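Stidard Two-Arm Room Kit
Reviewed by the Ivbridge equipment desk, 2026-04-26

If you've been waiting for a two-arm kit that you can take into an ordinary furnished room and put to work on ordinary chores, the Stidard is a really fun one to spend time with. We've had ours through 219 household runs now, mostly bedrooms and small offices, and we keep finding new things to try with it.

What you get

Two arms with parallel-jaw grippers, the torso they mount on, a head camera, the base, a charger and a bag of spare fingertips. The control software is Nostier, which comes already installed and opens straight to the arm view. You can add the Hajji teaching handles if you want to guide the arms by hand (we did, and we'd do it again!).

The box is big. Plan on two people and a clear hallway.

Setting it up

Our first setup took most of an afternoon, and a good part of that was reading the arm calibration page twice. By the third room we were down to the length of a coffee break. Nostier walks you through homing each arm, then the grippers, then the head. Do the left arm first, as the manual says – the on-screen prompts assume you did.

Cable routing deserves a little patience. The gripper cables run down the outside of each arm and need enough slack for the wrist to turn all the way over. The clips in the box are fine, but we wish there were six more of them.

What it's like in a bedroom

This is where the kit won us over. Bedrooms are tight, there's soft stuff everywhere, and the job you want done is often down on the floor between two pieces of furniture. The arms reach low without the torso having to lean much, and you can park one out of the way while the other does the close work.

Wastebaskets have turned into our favorite job. A woven rim gives under the fingers in a way that a hard plastic bin doesn't, so it's a great test of how gently you've set the grip. We start with the left gripper at the rim and keep the right one open and clear of the basket until we know where it's needed. Paper cups and crumpled bags make good practice, too, with all those odd shapes in one pile.

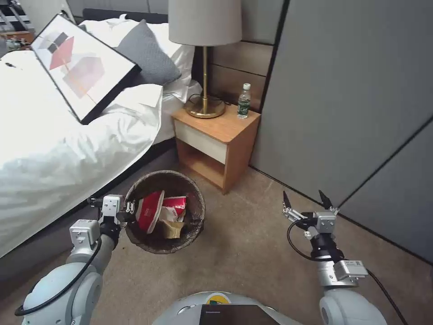

Things we'd change

The fingertips pick up carpet fuzz, so keep a cloth handy. Nostier's log screen shows only the last 498 events, and a long session goes past that quickly. The charger fan is louder than the robot.

We'd also love a softer default speed for the first run in a new room. You can set one yourself under Motion, and it saves per room, but it took us a while to find.

Ordering notes

Room Kit, complete: part 467
Hajji teaching handles, pair: part 778
Spare fingertips come in sets of four and fit either gripper. Ivbridge stocks both parts, and the Nostier license covers one kit with updates included. If you're adding handles later, update Nostier before you plug them in.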